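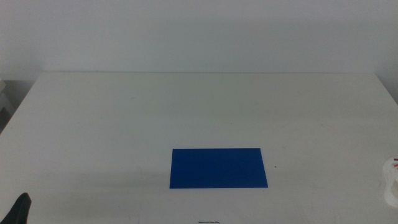
4 Descaling and cleaning the water circuit

4.1 When to descale

The Monia counter-top boiler counts litres drawn, not hours switched on. The descale lamp lights amber after 200 litres at the factory hardness setting. If the hardness dial has been moved (see 2.6), the interval changes with it. The lamp can be ignored for a short time, but the heater will lock out if a further 3 litres are drawn at full temperature with the lamp flashing red.

Boilers fed through a Plodum cartridge filter still need descaling. The filter slows the build-up of scale but does not stop it.

4.2 What you need

Stirberg descaling powder, one sachet
A jug holding at least 2 litres
A bucket or a sink within reach of the drain hose
Rubber gloves
A soft cloth

CAUTION: Do not use vinegar. It attacks the outlet valve seal, and damage of this kind is not covered by the guarantee.

CAUTION: Do not mix descaling powder with bleach or with any cleaner containing bleach.

4.3 Draining the tank

1. Switch off at the wall and pull out the plug.

2. Leave the boiler to cool. A full tank takes up to 6 hours to reach a safe temperature. The display is blank with the plug out, so it cannot be used as a guide.

3. Close the inlet tap by turning it clockwise until it stops. Do not force it.

4. Place the end of the drain hose in the bucket or sink, lower than the base of the boiler.

5. Open the drain screw by two full turns. Water will run slowly at first. Lift the lid slightly to let air in.

6. When the flow stops, tilt the boiler gently towards the drain side to clear the last of the water, then close the screw finger-tight.

Note: a little water always stays below the level of the heating plate. This is normal and does not weaken the solution enough to matter.

4.4 Descaling

1. Put on the gloves. Dissolve the whole sachet in one litre of warm water and stir until no grains are left.

2. Remove the lid and pour the solution into the tank. Top up with cold water to the lower mark.

3. Refit the lid, plug in and switch on. Hold the temperature button until the display shows dE.

4. Press the button once. The programme warms the solution, holds it, and pumps it through the outlet at intervals. Keep the jug under the spout throughout – the first discharge comes without warning.

5. When the display shows End, switch off, unplug and drain as in 4.3. The solution is only warm at this stage, so the long cooling time does not apply.

If the programme stops early and the display shows E3, the outlet is blocked. Unplug the boiler, unscrew the spout nozzle, soak it in what is left of the solution, and start again from step 3.

4.5 Rinsing

1. Open the inlet tap and let the tank fill to the upper mark.

2. Plug in, switch on and draw off the whole tank cold. Throw this water away.

3. Repeat twice. If the water still smells or looks cloudy, rinse again.

4. Wipe the outside with the damp cloth. Splashes of solution left on the casing will dull the finish – polished lids especially.

4.6 Resetting the counter

Press and hold the temperature button and the lock button together until the lamp goes out. The counter is not reset by the programme itself, nor by unplugging.

On models with the older Zamudio control board the lock button is not fitted. Use the small recessed switch under the base, with the boiler unplugged and empty.

4.7 Spare parts for this section

Drain screw with washer: order as part 465. The washer is not sold separately. Fit a new one if the old washer is flattened or cracked, or if the screw weeps after being closed finger-tight.

Section revised April by Elin Pumphrey. Technical check: Bheki Pillay.

Monia Service Desk | Contact us | © Monia, all rights reserved | Back to top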